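Date: 2019-05-22
By Corinne Halvey

Filed under: Kitchen & Table, Paper Goods

I started giving away pastries in bags in December, when I had run out of cookie tins. The tins were never a good idea anyway. People feel they have to bring them back, and then they sit in my hall closet until I give them to the same people again. A paper bag goes in the recycling and the matter is closed.

Since then I have packed a lot of bags. Most weeks I pick up a mixed order from Dixit, the bakery on the corner by the 801 bus stop, and split it up among people on my street and at work. I do bake, but not croissants. I tried croissants twice and both times I had butter on the oven floor.

The bags come from Vustano. They are white paper with small scattered dots and a band of little colored triangles near the bottom, and they have thin white string handles. I paid 65 cents each, which is more than a plain lunch sack and a good deal less than a cake box. I like that they stand up on their own once they are opened. A lunch sack falls over the moment you put anything heavy in one corner, and then you are packing with one hand and holding the sack with the other.

Before anything goes in, I put all the pastries out on a tray where I can see them. I used to pack straight out of the bakery box and it never went well. The box lid flops down, the pieces at the back get forgotten, and somebody ends up with two of the same thing. Mine is a pale lavender tray with enough room that the pieces don't have to touch. The color was what was left on the shelf at Vinduvik. I have gotten used to it, and golden things look fine on it.

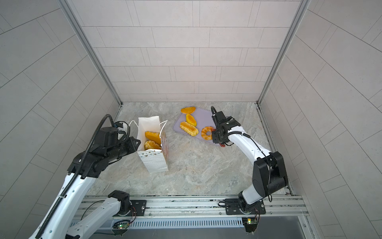 The order matters more than I thought it would. My first bags went in by size, biggest first, and I paid for it with croissants. A croissant has a crust that comes off if you look at it wrong. If it goes in early and something dense goes on top, what you hand over is a bag of flakes with a croissant in it. If it goes in last, it sits high in the bag and gets knocked by the handles. I have settled on putting it in early but to one side, with nothing heavier than a wedge leaning next to it. The wedge can lean. Wedges like leaning, and they take up the slack space along the side of the bag where a round piece would leave a gap.

Ring-shaped pieces are the awkward ones. Flat on the bottom they take up the whole footprint of the bag and everything else sits on them. On edge they roll. I usually leave them until the end and decide when I see how much room there is. Sometimes the answer is that the ring goes in a different bag or stays home with me.

Anything with sugar on top goes in sugar side up and away from the glossy pieces. Sugar sticks to glaze and then you have one bald pastry and one gritty one. For a long one with ridges, I put it in at a slant so that it isn't standing on its end. The ends go soft when they carry the weight.

I don't fill the bags to the top. The handles need to come together over the opening, and if a pastry is poking up between them the strings cut right into it when you pick the bag up. I lost the top of a very nice bun that way on the walk to Fonport Station. Now I stop when the last piece is still a bit below the rim, even if it means a second bag.

I also stopped using tissue paper. It looks good for a minute, but it soaks up butter and goes see-through, and it hides the pastries. Half the pleasure of being handed one of these is looking down into the bag. 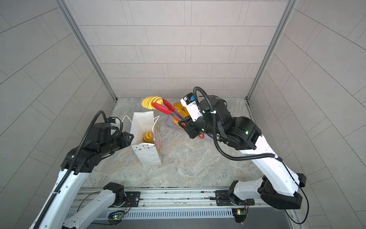 Corinne Halvey
Home cook and writer of this blog

On tongs. I resisted them for a long time - fingers are more accurate and I wash my hands. But if you are giving food to people outside your own house, tongs are the polite choice, and after a few weeks I came around to them. Red ones with metal shafts and silicone tips are easy to find in any kitchen store and they are what I would get. The all-metal kind with scalloped ends is made for turning steak. It leaves little bite marks in anything soft, and on a twisted or coiled pastry it will catch under one of the turns and pull it loose.

Grip is the part that takes practice. You want to hold the piece across its sturdiest part and no harder than you have to. Coiled pastries should be held from the outside so the turns press together. Croissants go best across the middle. For rings I take hold of one side only, which looks wrong but works, so long as you keep it low over the tray until you know it isn't going to swing.

Then there is getting it into the bag. The tongs are wider than they look, and when you open them to let go they push against the sides of the paper. If the bag is narrow, turn your wrist so the tongs open along the long side of the opening. Lower the piece until it touches something before you let go. Dropping from the rim is how you get a dent in the one underneath.

I keep the bag on one side and the tray on the other, close enough that I'm not carrying anything very far. Whichever hand isn't working the tongs can steady the rim. I wipe the counter down first, and again after, as the sugar gets everywhere and I find it with my elbows for the rest of the day.

Timing is the last thing. I pack as late as I can. Paper is fine for an afternoon but by the next morning anything crisp has gone chewy and the bottom of the bag has butter spots on it. If they have to wait overnight, I leave the pastries on the tray under a clean towel and do the bags in the morning with my coffee.

Vustano sells the same bag in a taller size. I bought a few and didn't like them, because the pieces end up stacked and the bottom one suffers. I am using those up for socks and other things that don't mind being squashed. The regular ones I will order again when I'm down to the last four.

Next time I go by Dixit I want to ask whether they would let me bring my own tray and skip the box altogether. I'll put the answer in an update here if they say yes.

Last updated 4 weeks after first posting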